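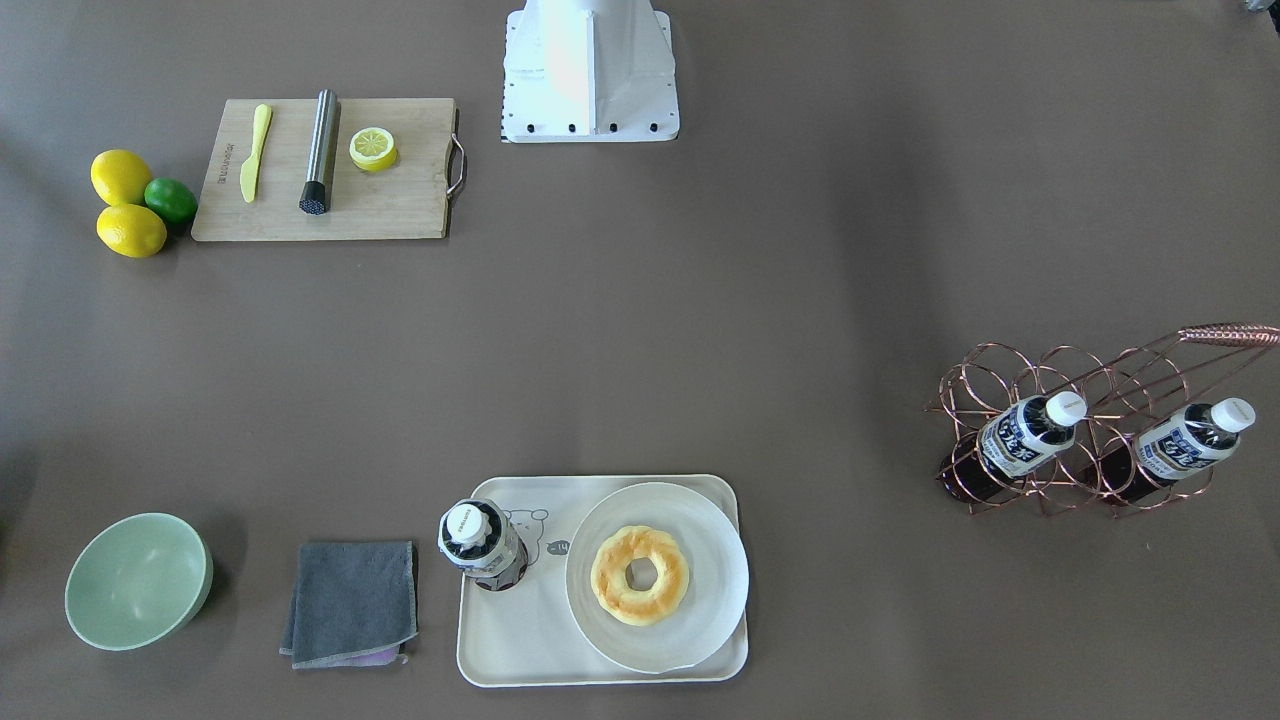
Lemons, lime, board, muddler. The start of every good jug.

2024-04-13

I have written before that I am not a person for bars. The music is too loud and I never know what to order. But since November I make small drinks without alcohol, and I have become rather serious about it.

My rule is that the citrus stays on the left of the board, and only one lemon is cut at a time. A cut lemon loses its smell quickly. The muddler lies on the board as well, next to the knife, so that the juice does not travel over the whole table. I learned this after I ruined a notebook.

For one jug I use 6 spoons of syrup and 200 ml of lemon juice, then I fill up to 950 ml with cold water. My syrup recipe is from a small café in Plemel, where they make it less sweet than I was used to.

The ice has its own bowl, the pink one, and the scoop stays in it. Small bottles are for flavour and they must be used with care: two drops are enough, four drops taste like medicine. And there should be something to eat next to the glass. I like a glazed doughnut on a white plate, with a dark napkin folded near the tray.

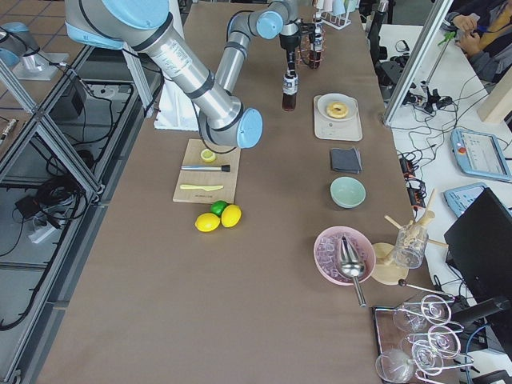
What I would still like to change

The copper coils are my favourite thing on the table. They are pretty, and small bottles can stand inside them. Still, I would like a proper shelf one day, and more bowls in this soft green.
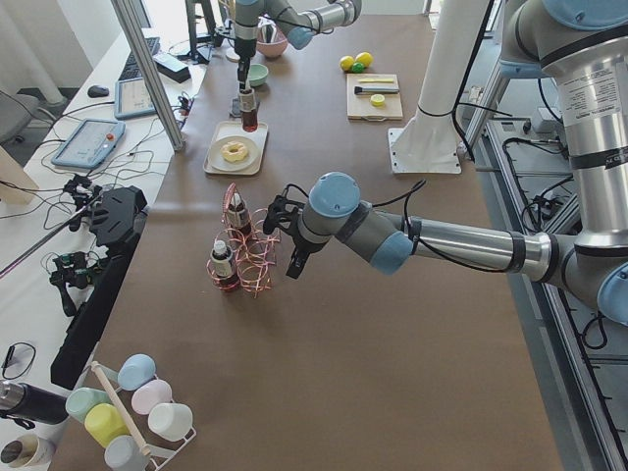

Two small bottles in their copper coils, and the doughnut still waiting.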